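Packing for the Dunmore Walk: your questions, my answers

How many shirts do I need?
Three. I took 11 my first year — never again! Plain cotton is fine for evenings.

Can I leave a bag at Huretti Lodge?
Yes, there's a shelf by the boot room. It costs 70 cents a night.

Folding or rolling?
I fold. Blue tees, always, and flat on the bed first.

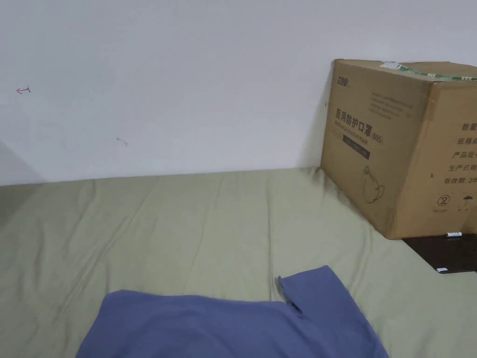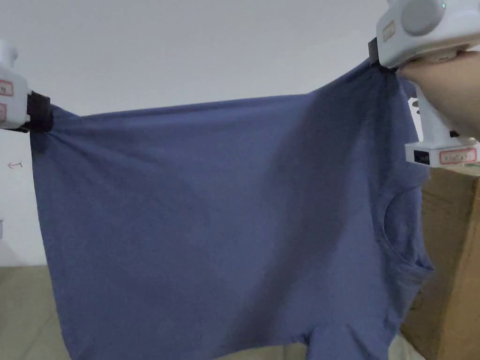
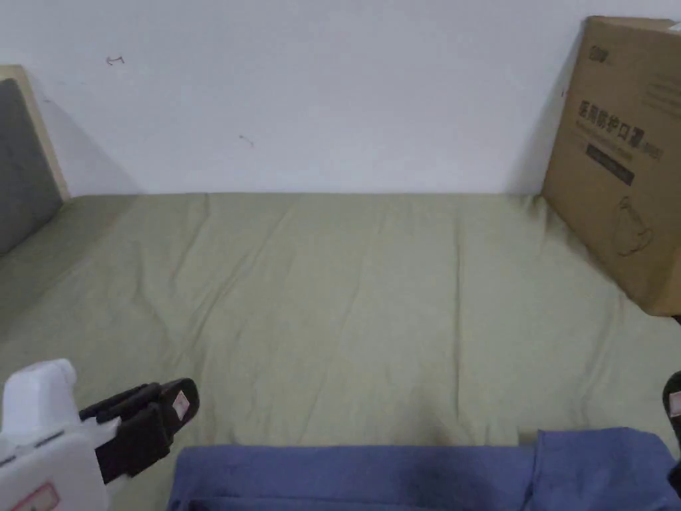 Stivano wrote in to say that rolling saves more room in a small pack, and that wool beats cotton once November comes. Fair point on the wool!

Is there laundry on the way?
Only at Rasovlow, behind the store. Bring your own soap.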